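1 January 2018

Woke late with a dry mouth and a plan to do nothing, which lasted until Aileen Ambrosio rang to ask whether I had rolled my pineapple yet. I had not rolled my pineapple. I had not got a pineapple. She said that was a pity, because you are meant to do it at midnight, through the front door and along the hall, and it brings money in for the year. I asked if it had brought her any last year. She said that wasn't how you should look at it.

She has been saying this sort of thing since May, when she read somewhere that I ought to keep coins in my shoes. I tried that for a morning and got a blister.

Still, I have been thinking about fruit all day, partly because of the hamper. Charito Calimlim at number 17 had one from Wekwood, the expensive sort with straw in it, and she can't abide pineapple, so it came over the fence to me in a carrier bag at lunchtime. So now I have got one, twelve hours too late for the luck, and it is sitting on the draining board looking at me. Crisanto Samonte came by for his ladder and said I should leave it on show for a week before cutting it, for the look of the thing. He would say that. Crisanto has a bowl of wax pears.
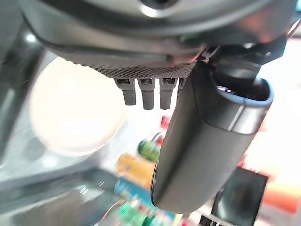
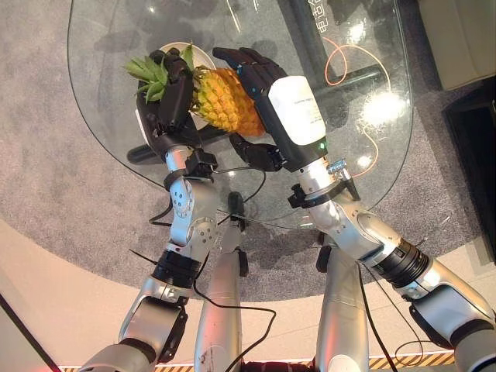
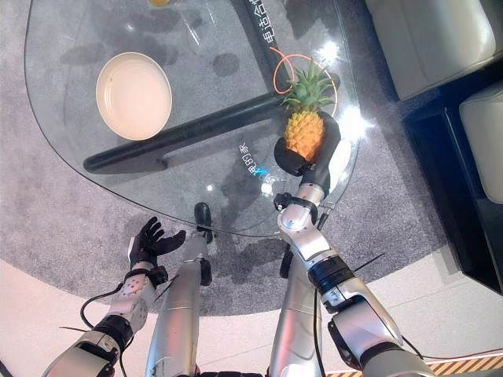

I have never trusted a pineapple as a table decoration. It is a fruit that doesn't want to be put down. Apples sit, oranges sit, even a melon can be wedged with a napkin, but a pineapple laid on its side goes wherever the weight takes it, and stood up it needs a flat bottom, and how many have been cut flat? On a clear glass table like that one, with a round plate set on it, I can see the appeal, all that golden yellow and the green spikes fanning out against something plain. Laid diagonally over the plate it is handsome enough. But the plate is doing very little there, being a plate, and it needs hands on it, one at the base of the crown and one on the body. That is my whole complaint about it. I also think a glass table is a mistake in any house where people eat, and I say so as the owner of one for four miserable years. You see the carpet through it, you see your own knees through it, and you see every thumbprint from the day before. Mine was from Quezada and cost more than my first car, or so it felt. I gave it away to Ramil Dimaculangan and he keeps a cloth over it now, so what was the point of the glass.

Anyway I tried mine. First flat on the big white dinner plate, where it rocked. Then upright on the same plate, where it leaned on its leaves against the bread bin and looked drunk. Then in the salad bowl, which held it perfectly well but hid everything except the crown, so that it looked as though I had planted something. Antigoni Fragkou, on the phone by then, told me to twist the leaves off and be done with it. She says a ripe one gives up its middle leaf if you pull gently. I pulled gently and then not so gently and it gave up nothing, so either it isn't ripe or Antigoni is wrong. I have known her a long time and I lean towards the second.

Smelled the bottom of it as well. Everyone tells you to smell the bottom. It smelled of the carrier bag.

The radio had a woman on selling a Sureo diet for January, no bread, no cheese, and pineapple before every meal to "wake up the stomach". My stomach has never needed waking. I turned her off and had toast.

Did the rest of the kitchen after that, as it was in a state. Wiped the shelves, threw out a jar of something brown, found the good corkscrew behind the flour. Put the meter reading on the back of an envelope, 1,840, and lost the envelope. Found it again under the pineapple — damp, but still readable.

In the end I cut it, at six o'clock, against Crisanto's advice and without rolling it anywhere. Sharp and a bit stringy near the core, quite nice near the skin. Ate too much of it and my tongue is sore. Half is in the fridge under a saucer. The crown is in a glass of water on the windowsill because Aileen swears it will root. I give it until Thursday's bins, or whenever they are coming this week. Must look that up.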